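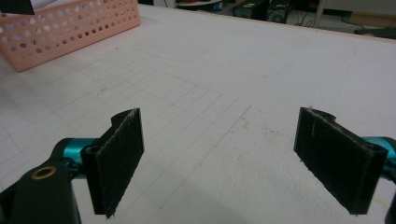 What does Ferton do?

Ferton is the planning part of our software. You give it a starting position and a goal, and it works out a path for the arm that doesn't bump into anything on the way. It then hands that path to Vingate, our controller, which turns it into motor commands.

Do I need both packages?

No, and plenty of people run Ferton by itself. It writes paths to a simple text file, so if you already have a controller you like, keep it! Vingate will also follow paths from other planners, as long as the joint names match.

How fast is the planner?

On the office desktop our standard test set of 434 problems now finishes over lunch, with time for a cup of tea afterwards. Amber Haslam rewrote the collision checker in February and we're still delighted with it – replanning in the middle of a move finally feels smooth.

Why does my path look different every time?

Ferton samples at random. Set the seed in the settings file and you'll get the same path back on each run. Do this before you report a bug, please, and include the seed in your report.

It says "no path found" but I can see one. What now?

Check the safety margin first. The default suits big arms and is too generous for tight spaces. If lowering it doesn't help, open the viewer and switch on the collision shapes – a badly scaled mesh shows up straight away.

Can I use two arms?

Yes, from version 2 onwards. Both arms are planned together, so expect longer waits. Sharing a workspace between them is great fun to watch in the viewer.

Where do I send questions?

Post them on the Starkmont forum under Gallagher, our name for the whole toolset. The thread on grasp planning is well over 1325 posts long now, so do try the search box first.

Page last updated 13 August 2018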